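Merger Questions, Answered With a Straight Face
Last updated: June

Will we be rich once Gurkska and Vetska become one county?

Slightly. The study puts the saving at 277 dollars per household a year, most of it from running one road department where there are now 2. Please don't order the boat yet.

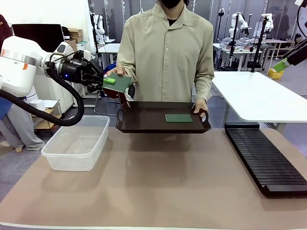
The saving also takes 9 years to arrive in full, a detail the yard signs left off.

Which town gets the courthouse?

Vetska keeps the courthouse. Gurkska gets the records office and the right to complain about parking in Vetska.

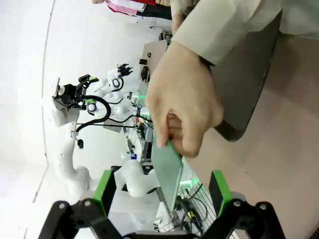

Will my property taxes go up?

In Gurkska, a little. In Vetska, they drop a little, and people there have been very gracious about it - loudly, and at every meeting.

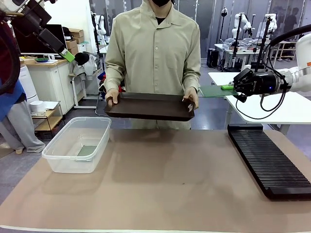 L. Falcão
Editor, Clivora Policy Desk

Do I need a new address?

No. Town names and zip codes stay put. Only the county line on your tax bill changes.

How many seats will the new council have?

It will have 15, down from the two current councils combined. Several members support this in principle and would like to know whose seat you had in mind.

Related
Who Pays for the Bridge?
What a County Clerk Does All Day
Clivora's Water Deal, Explained Again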